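A Basket of Toys, Three Boxes and a Very Patient Red Arm

By Kendra Perron

I figured the robotics club would be loud. I'd pictured sparks, maybe some yelling. What I walked into was a bunch of students staring at a stuffed tiger and arguing over whether it was "basically a ball."

The club is called Plarneck (don't ask, it's an old inside joke) and Tonantzin Cárdenas has been its president for 3 semesters. Their project this year is cleanup. You give the robot a mess of toys, and it has to pick them up and drop them through the holes in a set of colored boxes.

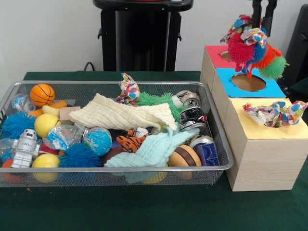
"We picked stuff that would make us miserable," Tonantzin told me, and she sounded thrilled about it! Spiky balls with rubbery hair, crushed cans, washcloths, a toy burger. Cans are hard and shiny, cloth flops around, and the fuzzy balls love to come up in clumps – which is a headache if you only wanted one.

Kacper Kubiak writes most of the grasping code, and he has strong feelings about the rope toy. He told me he once lost a whole weekend to it.
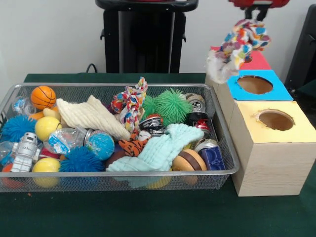
The rope toy hangs from the gripper above the box stack.

I asked him why not start with something simple, like blocks. He gave me the look my mechanic gives me. They did blocks last fall, he said, and got bored.

Now they're getting ready for the Viltura Challenge in July, where each team gets 20 minutes and a pile of objects they've never seen. The club raised $700 for the trip, mostly by selling tamales and fixing people's bikes.

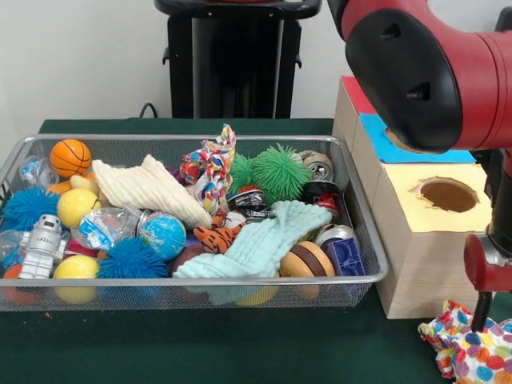 Their adviser, Crisanto Sarmiento, mostly stays out of the way. He'll wander over, ask one annoying question and wander off again. While I was there it was "What does it do when it drops something?" and that kept the group busy until dinner (pizza, on top of somebody's calculus homework).

I kept hearing about the log, too. Every try goes in it, good or bad, with a note on which toy and what happened. The best practice day so far had 61 entries, and plenty of those just say "nope."
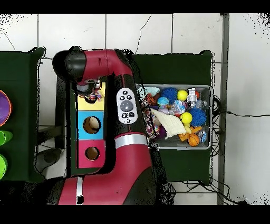

What surprised me was how much of the work is talking. Should it go for the top of the pile first? Should it let go of a bad grab and start over, or shake it a little? Kacper votes shake. Tonantzin votes start over, and she's the one with the key to the room – so they start over.

Before I left they let me pick the next target. I went with the burger.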